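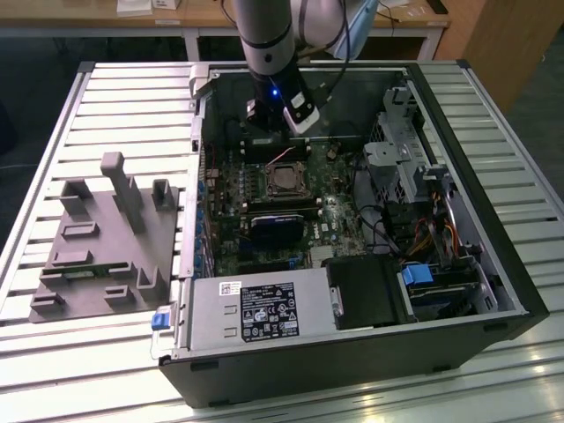

Asunto: Re: [relatos-lista] bases del premio Furtună, dudas

Hola a todos, contesto deprisa que entro a trabajar a las cuatro.

Clem Stubbs escribió:

> Buenas. He leído las bases dos veces y sigo sin aclararme.
> ¿El máximo son 1000 palabras o 1000 con título incluido?
> ¿Se puede mandar algo que ya salió en un blog? Y lo de los
> seudónimos, ¿va en el mismo archivo o aparte?
> Tengo un cuento de 762 que leí en Skukholm el año pasado,
> no sé si eso cuenta como publicado.
> Un saludo, Clem

Por partes:

- El título no cuenta. 1000 de texto, ni una más. El año pasado dejaron fuera uno muy bueno por pasarse.

- Blog: no. Inédito es inédito, también en internet. Si lo borras ahora tampoco vale, lo pone en la base cuarta (mal redactado, pero lo pone).

- Leído en voz alta sí se admite. Así que el tuyo de Skukholm entra, Clem. Mándalo! Es el de la suegra y el acordeón, no? Me reí muchísimo. Yo le quitaría el último párrafo, pero tú verás.

- Seudónimo en el archivo del relato, datos reales en otro aparte. Los dos en el mismo correo. Sin nombre en las propiedades del documento, ojo con esto que se nos pasa a todos.

El plazo acaba en octubre, el último día a las 12 de la noche. El premio son 500 euros y la publicación en la antología de Zemix, con 10 finalistas. A los finalistas les dan dos ejemplares y ya - el viaje a la entrega en Clirkville se lo paga cada uno.

Otra cosa, el jurado. Preguntaba alguien la semana pasada si este año hay gente de humor o son los mismos poetas de siempre. Por lo que me dicen son cinco y tres escriben humor, ya es algo. Los nombres no los dan hasta el fallo.

Yo voy con uno nuevo, todavia sin final. Si alguien quiere cambiar lecturas antes de mandar que me escriba en privado, no a la lista por favor, que si se cuelga aquí luego en el archivo ya aparece como publicado.

Me voy corriendo. Perdon por las erratas.

Abrazos,
Nieves

3 respuestas · 14 visitas · Compartir (2)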